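Bartosz Sobczak had the table cleared by 5. The plates went to the kitchen, the mail went into a drawer, and the box of buttons that his mother had sorted every winter went back on the shelf in the hall. That left the white top and the gray cloth along one side of it.

Ivar Moen was driving down from Hendthorpe to look at it. He had offered 57 dollars over the phone, which was fair for a table with a few scratches.

"You'll want to wipe it down first," Bartosz's sister said.

"I wiped it."

"There's red on it."

He bent over. She was right, a fleck of something no bigger than a crumb. It could have been nail polish. It could have been wax from March, when the power was out in Nunwood and they ate by candles for two nights. He put his thumbnail near it and then took his hand away.

Ivar came at half past six with a blanket and some rope. He ran his palm over the white surface and found the scratches, thin ones, hard to see unless the light was low.

"Somebody cut fabric on this," he said.

"My mother. Fourteen years."

Ivar nodded. He did not ask for a lower price. He got out his wallet and waited.

Bartosz looked at the red fleck again — it was still there — and said he would need to think about it until morning.

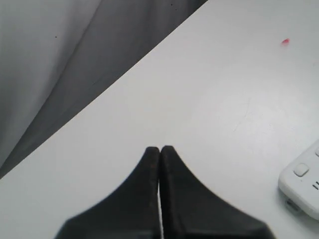 *The table, with the gray cloth and the red fleck.*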